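4.2 Desk height and reported neck discomfort

The second part of the study looked at whether the height of the work surface, taken relative to the seated elbow, predicted the discomfort scores described in Section 3.3. Participants were drawn from the same two office sites as in the first part. Of the 1,006 employees who returned the September questionnaire, those on fixed desks were retained for the height analysis, and those on sit-stand desks were treated separately in Section 4.4.

Elbow height was measured with the participant seated, shoulders relaxed and forearm level, from the floor to the underside of the elbow. Desk height was taken at the front edge, at the point nearest the keyboard. The difference between the two is called the surface offset. A positive offset means that the desk is higher than the elbow. Where a keyboard tray was fitted, the tray was measured in place of the desk. Chairs were left at the setting in which the participant had been found working, and participants were asked not to adjust them before the visit. Shoes were kept on.

Discomfort was scored for the neck, the upper back and each shoulder on the scale used by Petersen and Kaplan in their earlier work on call center staff. The four items were summed without weighting. We considered weighting the neck item more heavily, as Bayram has argued for, but the weights he proposes were fitted to a group with much longer periods of continuous typing, and we saw no grounds for carrying them over.

Scores rose with positive offset at both sites. The relation was weak near zero and became steeper once the desk stood clearly above the elbow. Negative offsets showed no matching pattern. Participants whose desks were lower than the elbow reported scores close to those of participants with matched surfaces, although they were more likely to mention the lower back in the open comments. The open comments were not coded and are not used further in this section.

Two variables complicate the reading of this result. The first is stature. Shorter participants are more likely to have a positive offset at a fixed desk, and they are also more likely to sit forward on the seat pan and lose the support of the backrest. The second is screen position. At the Ruvholm site the monitors stood on fixed risers, so that a person who raised the chair to meet the desk also changed the viewing angle. At the Zistance site the monitors were on adjustable arms and the two could be set independently. When stature was entered into the model, the slope for surface offset fell at Ruvholm but was almost unchanged at Zistance. We take this as a sign that part of the Ruvholm effect belongs to the screen and not to the desk.

Footrests did not remove the effect. Participants with a footrest and a raised chair had lower scores than those with a positive offset and no footrest, but the groups were small and the interval for the difference includes zero. Eren reports a clearer benefit in a laboratory setting, where the footrest was fitted by the experimenter. In our sample most footrests had been chosen by the users, and several were set at an angle that the maker does not recommend.

Surface finish and color were recorded because glare can lead a worker to shift posture. Pale, light-reflecting surfaces were common at both sites. Figure 2 gives an instance of pale work surfaces side by side, a gray-white table and a white desk. No relation between finish and discomfort was found at either site, and finish was dropped from the final model.
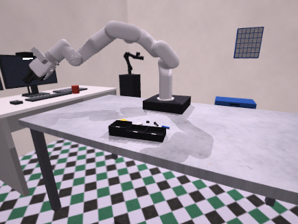 Figure 2. Pale work surfaces: large gray-white table and white desk. Computer rendering.

A subset of 56 participants was measured again by a second observer on the same morning. Agreement was good for desk height, as expected, and poorer for elbow height. The larger disagreements came from participants wearing thick sleeves, where the underside of the elbow is hard to find by touch. Removing these participants did not change the direction of any result. Uysal suggests measuring from the seat surface and adding seat height afterward, which avoids part of the problem but introduces a second error from cushion compression. We kept the floor measurement so that values could be compared with those of the first part.

The cross-sectional design does not allow us to say whether a high desk leads to discomfort or whether people already in discomfort choose a lower chair. Participants who had changed chairs since the previous questionnaire were too few to analyze separately. Section 4.3 takes up hours of seated work, which were left out of the model reported here.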